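4.2 Handling trials on the shared-workshop build

Claims of easy two-arm handling on hobby budgets deserve some doubt. The Flesdale build, put together in the Wallatham workshop, was run for 136 trials with light stemware, and we scored every one by hand. Figure 3 shows (a) a grip on the bowl of a green wine glass and (b) the marble tabletop with magenta-pink objects on it. 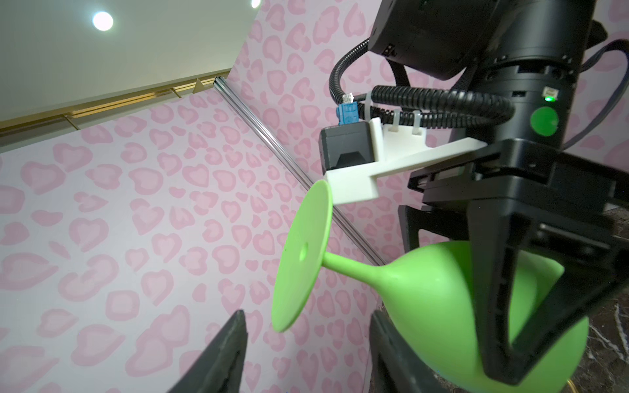 Does a firm grip on the bowl mean the pair of arms can pass a glass between them? Our data do not support that; 59 trials met our own rather loose test for a clean pass.

The Flirnau control code reports its own success score, and it was kinder than ours. We left it out of the totals - a grip that closes is easy to log, a grip that holds is not. 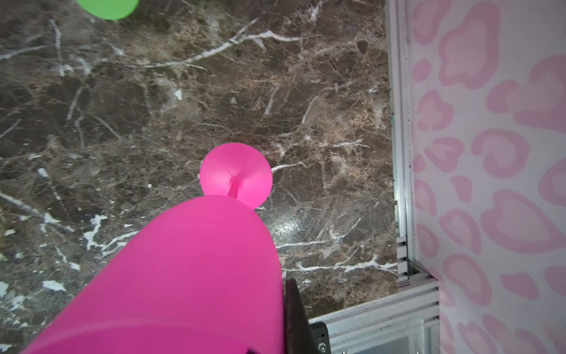
Domański objected that a home build should be judged on repair time as well, and that 136 trials say little about wear. We accept the second point.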